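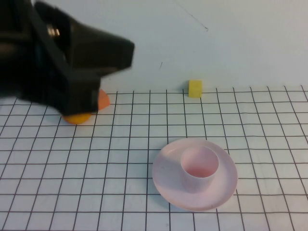 **Can a machine clear a family's table after a meal yet?** A machine can move some of the dishes under steady conditions, but a person still has to set up the table, watch the work and finish it.

26/01/2020

To: Members of the Household and Shop-Floor Automation list
From: Ursina Hollenstein, list coordinator, Gandberg Institute for Domestic Work
Subject: Re: Position on table clearing for the August statement

Dear members,

I write in reply to the message from Ottilie Widmer, which is quoted in the relevant parts below. The Institute thanks her for setting out the questions plainly. Our answers follow each passage, and members are asked to send corrections to the list and not to me in person.

> The draft statement says that machines "are able to handle common tableware." I should like to know what is meant by able. My own office has been asked by two residential homes whether they should hold back on hiring kitchen staff. I cannot give them that sentence and nothing else.

The sentence will be withdrawn. It was carried over from an earlier draft in which the word "tableware" had been defined as one cup and one saucer of known size. Once the definition was removed, the claim became much wider than the work behind it. The new text will name the objects, the surface and the starting positions.

A cup standing on a saucer is a fair test of the present state of things. A person picks up the two together without thinking about it. A machine has to be told, or has to work out, whether it is facing one object or two, and whether to grip the cup, the saucer or both. A wide saucer lies low on the table and offers a gripper only a thin rim. A cup with no handle and straight sides is easier, provided that it is empty. Small blocks and balls are easier again, though a ball may roll away if it is touched before the fingers close, and we would ask members not to report results on blocks as if they were results on dishes.

> Could the Institute give figures? General words such as "promising" have been used in every statement I have on file.

The Gandberg kitchen trial consisted of 157 attempts at lifting a cup from its saucer and placing it in a rack. Of these, 100 were completed without help. In 17 of the remaining cases the cup was lifted but the saucer came up with it and fell back. The other failures were of mixed kinds and are listed in the trial log, which any member may request. All attempts were made with the same cup, under the same lighting and with the table otherwise prepared by staff.

We do not consider this rate sufficient for a home or a canteen. It is also well below what a shop floor would accept. The Frei packing hall, which runs a fixed station for boxed goods, stops its line for inspection after nine failed picks in a shift. By that measure our trial would have been stopped early.

> The firms have been more confident. Zomow writes of "hands-free kitchens" and Flosport has shown a laundry unit. Are we behind, or are they ahead of themselves?

The Institute does not comment on advertising. We did put three questions to both firms in writing: who places the objects before the machine starts, who steps in when it fails, and how long the task takes from start to finish with that help included. Flosport replied that an operator loads the unit and that it folds towels of one size only. Zomow has not yet replied — a reminder has been sent, and its answer will be circulated in full when it arrives.

Members should note that the third question is the one most often left out. In our own trial, the time spent preparing the table was longer than the time the machine spent working, and the first version of our report did not say so. The revised report does.

> Finally, what may I tell the two homes?

You may tell them, with the Institute's agreement, the following:

- No system known to this list can clear a used dining table without a person present.
- Fixed tasks with uniform objects, such as moving closed boxes or loading identical trays, may be worth a paid trial.
- Staffing should be planned on the basis of present needs.
- Any offer of a trial should include a written answer to the three questions above.

We would add one point on wording. The homes asked whether machines can "do the dishes." Dishwashing machines have done the washing for a long time; the open question concerns carrying, sorting, scraping and stacking. Please keep the two apart in your reply, as the press office did not do so last year and we received a good deal of mail.

The revised draft will be sent to this list before the statement is put to a vote. Members who ran their own trials with soft or wet objects are invited to send their logs, including failed attempts, in whatever format they were kept.

Respectfully,

Ursina Hollenstein
List coordinator
Gandberg Institute for Domestic Work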